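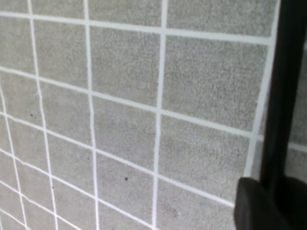 Retallow sewing rooms, electrical and fire check, 25th August
Checked by: Aniela Głowacki

1. Main exit door opens fully from inside. OK
2. Back exit. Opens, but the handle is stiff. Comment: please put oil before the next course.
3. Extinguishers, 2 pieces. Pins and seals in place. OK
4. Fuse box, installed in 1992. Labels for room 16 are faded. Comment: new labels are needed, written by hand is enough. 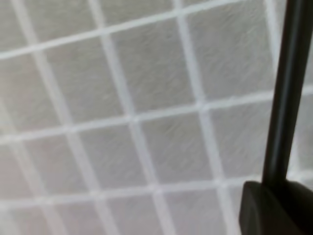
White lines on the pale gray surface.

5. Irons. One cord has a crack near the plug. Taken out of use.
6. Extension cords. Two were connected one into another under the window. Separated.

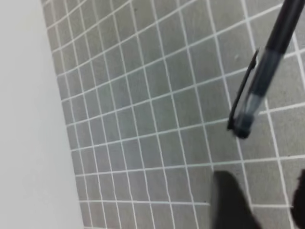 Pieter Declercq remarked that the long cord is also too short for the pressing table, and he would prefer a fixed socket there.

7. Emergency lamp above the stairs. Stays on for 37 minutes. OK
8. First aid box. Burn gel is missing.
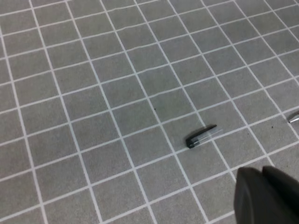

Can we use the cracked iron if somebody stands next to it?
Please leave it unplugged until the cord is changed.

9. Smoke alarm in the corridor. Test button works. OK

Open points: 2, 4, 5, 8. Copy to Lena Zalewska.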